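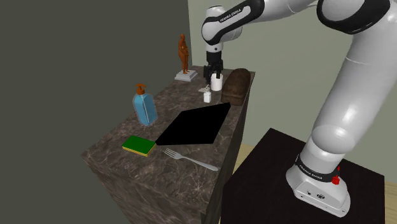 Thắng Tăng wrote to us after the last issue to say that the replanting figures for the Grulley block left out the losses. He is right, and the full numbers are given in this item. His letter also asked whether the gaps would be filled with the same stock, and whether the lower track would be open again before planting starts.

The Grulley block was planted with 2759 seedlings in February, most of them on the two slopes above the creek. The survival check was finished this month. It found 1046 dead or missing, nearly all on the upper slope, where the soil is thin and the deer fence was down for part of the spring. The lower slope did much better. We reported only the number planted, and should have waited for the check.

The gaps will be filled with 2000 new seedlings. That is more than were lost, and the extra trees will go along the old log landing, which was ripped in July and has not been planted before. The order is with the Ustarier nursery. It is one-year container stock, the same species mix as before except that there will be less larch and more pine on the upper slope. Bare-root stock was cheaper but could not be promised for the fall.

Tree guards are a separate matter. We have 300 left in the shed at the Diệp gate, and they will be used on the oaks next to the public path. The remaining oaks will have to rely on the fence. The broken section has been restrung and two corner posts replaced. If you find a place where deer are getting through, please note the nearest post number and leave a message at the office.

As for the lower track, it stays closed to vehicles until the culvert is replaced. The pipe has been delivered but the digger is still working on the Granolance side. Walkers can get past on the uphill edge. Members collecting firewood should use the top road and load at the turnaround. Please do not stack wood against the marked trees, as several tags were knocked off last winter and the plot had to be measured again.

Thắng also suggested planting the upper slope in smaller groups with open ground between them. The spacing plan will be looked at again before the seedlings arrive. A copy of the present plan is on the wall at the office, with a pencil for comments.

Search this site Enter keywords Go

Contact the office | Copyright Grulley Woodland Association | Updated 2020-08-28 | Back to top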